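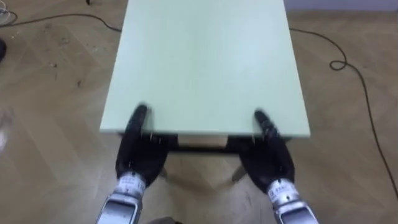

What has the grant paid for in this reporting period?

The grant has paid for the second stage of the Temance Community Meals and Furniture Reuse Programme: the running costs of the Bumel workshop, the wages of two part-time repair staff, van hire, and the refitting of the dining room at Jimunden House. Food costs were met from other income, as set out in the original application.

Progress against the agreed work plan

The programme was funded to do two linked pieces of work. The first is to provide a weekly shared lunch for older residents of Temance who live alone. The second is to collect unwanted household furniture, repair it and pass it on at low cost to people setting up home, with priority given to those leaving temporary housing. Both were running by the end of April, although the furniture work began three weeks later than planned because the lease on the Bumel unit took longer to sign than our solicitor had advised.

Lunches

We served 2188 lunches in the period. Attendance was weakest in the first month, when the bus that serves the upper part of the town was on diversion and several regular guests could not reach us without a long walk. We arranged shared taxis as a short-term measure and charged the cost to the transport line. Numbers recovered once the normal route was restored, and the taxis have been kept for guests who use a walking frame.

The lunch is held on a Tuesday. Guests told us in the spring survey that they would welcome a second day, and that they would rather have a lighter meal twice a week than a full meal once. We have not acted on this yet. The kitchen is shared with the playgroup, and a second day would mean moving its session. We have opened discussions and will write to you separately if a change to the work plan is needed.

Menus were revised after comments about salt and portion size. The cook now prepares a soft option each week, which is mainly taken by guests recovering from dental treatment or a stay in hospital. Food waste is weighed after every session and the figures are held in the kitchen book, which is available for inspection.

Furniture reuse

The workshop accepted 407 items. Chairs, bedside cabinets and small chests of drawers remain the easiest to repair and the quickest to leave. Wardrobes are a continuing difficulty. They take up floor space, they need two people and the larger van, and many of the households we serve have stairs too narrow for them. From next quarter we will accept wardrobes only where a receiving household has already been found.

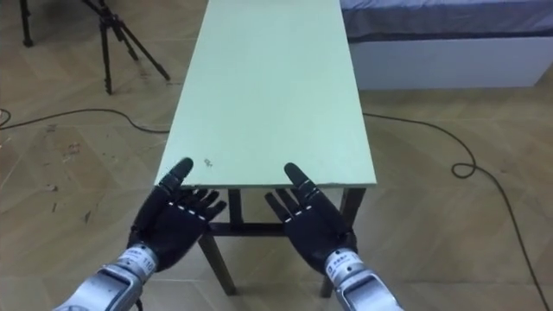

Tables are in steady demand, and the waiting list for them is now longer than for any other item. Families ask most often for one that will seat four and can be pushed against a wall when not in use. Donated dining tables tend to be larger than this. The repair staff have cut down a small number where the donor agreed, and we are looking at whether this could be done more regularly without taking time from other repairs.

Upholstered items are accepted only with the fire safety label attached. This rule is printed on the collection form, but donors do not always check before the van arrives, and 30 collections were refused at the door. Each refused visit costs us fuel and staff time. The booking line now asks about the label at the start of the call and asks again the day before collection.

Prices have been held at the level approved in the application. Households referred by the council's housing team pay nothing for a bed, a table and seating, and the cost is recovered from the referral payment. Two referral payments were outstanding at the end of the period and have been chased in writing.

Jimunden House dining room

The refit is complete apart from the serving hatch. Flooring, lighting and acoustic panels were installed within budget by Kravchuk, the contractor chosen after three quotations were received. Guests with hearing aids have remarked that conversation is easier. The hatch shutter was supplied in the wrong width and has been returned to the maker. The final invoice will be held until the correct one has been fitted and tested.

Spending

Expenditure is within the approved total. Van hire is above its budget line, owing to the refused collections and a rise in the daily rate. Training is below its line, as one of the two repair staff already held the electrical testing certificate. We ask for your agreement to move the unspent training money to van hire. No other changes are requested.

Risks

The main risk is the Bumel lease, which contains a break clause the landlord may use next year. We have asked for early notice of any intention to do so and have begun to note other units of a suitable size. Staffing is stable. The risk register has been updated and is attached as Annex B.

Work planned for the next period

We will fit the serving hatch, conclude talks on a second lunch day, and bring in the new rule on wardrobes. The annual guest survey will be issued in large print as well as by telephone. The next report will include a breakdown of referrals by source, as you requested at the last review meeting.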